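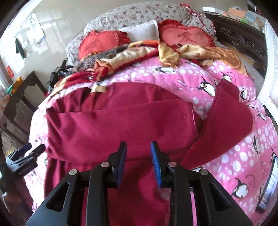
Moushumi Haque wrote back to my first email to say that she has never folded a blanket the same way twice in her life, and does that mean she can't sign up? No, Moushumi, it means I want you more than anybody! Please keep your terrible folding exactly as it is until we talk.

For everyone who didn't get that first email: I'm Elaine Toledo, I write a small bedding newsletter called Flokeo, and I'm looking for people who will keep a diary of their bed for 13 days. Your own ordinary bed, with the blankets you really use and the cushions that have to go somewhere at night. If there's a fleece on top that used to be on the couch and never went back, I want to hear about it.

I got hooked on this in October, when the nights cooled off and I started asking people what they'd added to the bed. I expected short answers. What I got was long, long stories about who kicks the top layer off, and whether a throw counts as a blanket (we nearly fell out over that one), and why the slippery satin thing has to live up by the pillows. Red heart cushions with ruffles came up too, and penguins, and a flowered bedspread up at the head end. People care about this stuff so much more than they let on, and I want a whole issue of it.

What I'd ask you to do

Once a day, morning or evening, write down what's on the bed and what order it's in. Say what you folded and where you put it. Folded across the middle, heaped at the foot, thrown over a chair, all fine. A few lines is plenty. Some days you'll write "same as yesterday" and I'll be perfectly happy with that.

On one day of your choice, strip the bed down to the mattress and build it back up, and write me up to 200 words on how it went. Tell me which layer is a pain. Mine is the fleece, which clings to everything under it, so I tug one side straight and the other side comes with it.

At the end we'll have a phone call. I talk a lot, so make yourself a cup of tea first.

Who I'm looking for

Anyone 18 or over who sleeps in a bed and has at least two covers on it. I have 30 places. I've got plenty of very neat people already (hello, Farhad Moradi, with your corners) and I'd love more heapers, layerers and people who share a bed with somebody who disagrees with them. If both of you want to take part, you each get your own place and your own diary, and please don't read each other's until the end!

I'd also really like to hear from people who mix patterns. Farhad thinks a bed should have one pattern and the rest plain. I think a plain dark red fleece folded over a pink print with polka dots and cartoon penguins looks wonderful, and if the penguins come with a line of French, JUSQU'AU LEVER DU JOUR, "until daybreak," then so much the better. What else would you want written on a blanket? We've been arguing about it by email and neither of us is budging, so come and take a side.
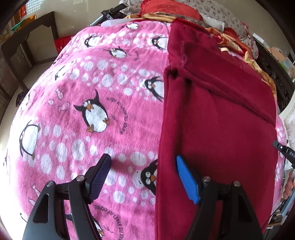
What you get

$200, paid after our call, and a printed copy of the issue. If you stop partway through, send me what you have and I'll pay you for the days you did. Your name goes in only if you want it there. Marcelino Bezerra has already asked to appear as "a man with too many pillows," so that one's taken.

What you don't need

New bedding. Please don't go shopping for this! Worn spots, loose threads and odd sizes are all welcome. You don't have to be a good writer either, I can fix spelling. Send typing, handwriting or a voice message, whichever one you'll keep up with.

How to sign up

Write to me care of Flokeo, 13 Paiva Street, Gristomside, or just hit reply if this reached you by email. Tell me three things:

Your first name and the best time of day to call.
What's on your bed right now, bottom to top. Go and look, don't do it from memory.
Which layer you'd give up last.

Lindalva Evangelista is helping me read the replies, so you may hear from her first. She's a lot quicker at answering than I am. If you wrote to me already and haven't heard anything, send it again and put BLANKET in the subject line so I can find it.

I'll start people off in small groups as the places fill, and you can pick a later group if you've got guests coming or a pile of laundry to get through. Guests in the bed are fine too, by the way, if they don't mind being written about. Ask them first!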